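**Eltoder to supply wash-durable wallcoverings and towels to Cukora guesthouses**

November. Eltoder, a supplier of interior finishes and household textiles for small lodging operators, has signed a supply agreement with Cukora, an operator of guesthouses. The agreement covers printed wallpaper, sheet flooring and terry towels for 17 properties and runs for three years.

Under the agreement, Eltoder will furnish 3287 rolls of wallpaper in the first phase. All rolls for a given property will be cut from a single print batch. Batch numbers will be recorded by room, and spare rolls from the same batch will be held at the Eltoder warehouse for the length of the contract.

"Most complaints about repapered rooms come down to color mismatch between the old batch and the new one," said Zübeyde Yazıcı, head of product at Eltoder. "Holding the spares is a storage cost. We have priced it into the agreement."
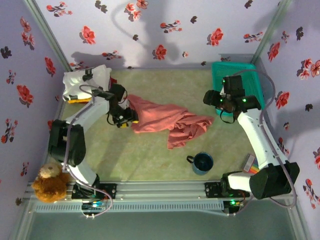
**Will guesthouses close while the work is carried out?**

Rooms will be taken out of use one floor at a time, and each property will stay open to guests. Work is scheduled between 9 a.m. and 4 p.m. A papered room returns to service after the adhesive has cured and the room has been aired overnight.

Wall preparation is assigned to Schwerdtfeger, a contractor that has worked on Cukora buildings before. Existing paper will be stripped to the plaster, and cracks wider than 3 mm will be filled and sanded before lining paper is hung. Moisture readings will be taken at each outside wall. Walls that read above the agreed limit will be left bare and tested again after six weeks.

"Several of the older houses have solid walls with no cavity," said Carola Schwerdtfeger, managing partner of the contractor. "Paper hung too early on those walls will lift at the seams, and then it has to come off again."

Flooring will be replaced only where the current sheet has worn through or come loose at the joints. Cukora will approve each room separately, on the basis of a written survey.

The towel portion of the agreement sets limits on shrinkage, color loss and pulled loops. Samples from each delivery will be washed and tumble dried at the settings used by Cukora's laundry contractor, Sterker, then measured along both edges. A delivery that falls outside the limits may be returned in full. 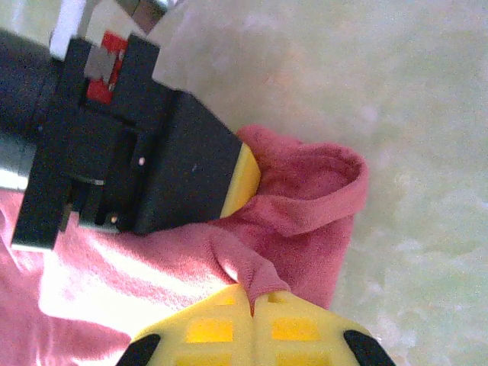
Hems are specified as double-folded and lockstitched, with the care label sewn into the short side. Cukora asked for the label position to be fixed so that folded stacks can be sorted by size without opening them. Bath mats and robes are not included and will be bought under existing orders.

"Our previous contract had no stated limit for shrinkage," said Angus Ashby, purchasing manager at Cukora. "We replaced over 6 percent of bath towels in one year for that reason alone."

Deliveries will begin with the properties that have the fewest rooms. Invoices will be issued by property, on completion of the final room inspection.

Trade inquiries should be directed to Jussara Furtado, contract sales, Eltoder. Questions on wall surveys and room access should be directed to Senad Pavlović, property services, Cukora.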